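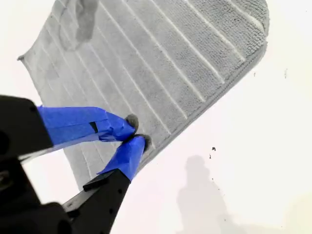
Slide 1. Light gray microfibre towel, ribbed pile, hemmed edge.

Notes for the talk, Suryani Krishnan, 8 August 2020. Twelve minutes plus questions. Working title: Do we need a special cloth for that?

Leave the towel up while people sit down. Don't start until the door's shut.

Opening. Ask who owns a microfibre towel. Then ask who knows what it does that an old cotton one doesn't. Wait. The hands usually drop. I'm in the second group more often than I'd like, and I've been buying these things for a holiday rental for six years.

Point at the ribs. Raised bands, pale grooves between them. The story you get in the shop is that the grooves carry the water away and the bands do the lifting. Maybe. I have yet to see a packet that says how this was tested, or against what. My guess is that the ribs mostly help the towel look technical on the shelf. Say clearly that it's a guess.

Point at the border. I'm less grumpy about this bit. The strip down the side is thicker and more tightly woven than the rest, and a decent hem is the thing I check first now. Cheap cloths go at the edge long before the middle wears out. Look at the rounded corner too, there's a loose fringe of loops along it. On my own towels I trim those with nail scissors. Pulling them is a mistake I made on a whole set of Prisby hand towels.

The darker blotch near the top left: somebody will ask if it's a stain. Could be a fold, could be damp, could be shadow. I can't tell from the slide and I won't pretend to. Gray is a forgiving colour, and that cuts both ways when you're deciding what goes in the wash.

Next part, the home trial. Keep it short. Two piles, Prastia microfibre and plain cotton from the back of the linen cupboard, 20 washes each. No fabric softener on either. Results, such as they are:
Glasses: microfibre better, less lint. I'll give them that.
Kitchen bench spills: couldn't separate them.
Drying hands: cotton, easily. The microfibre catches on dry skin and I hate it.
Drying time on the line: microfibre quicker, but I only checked when I remembered to.

Admit the obvious. One household, one washing machine, a tester who had already made up her mind. If Heinonen wants to do it properly next time he's welcome to my cupboard.

Folding (skip if running late). Thirds lengthwise, then in half, hem facing out. The shop display way, rolled and standing up in a basket, takes more room in my cupboard and falls over.

Last slide is the price list from Asar. Read out the top price and let it sit. Then questions. If anyone asks about bamboo, that's the October talk.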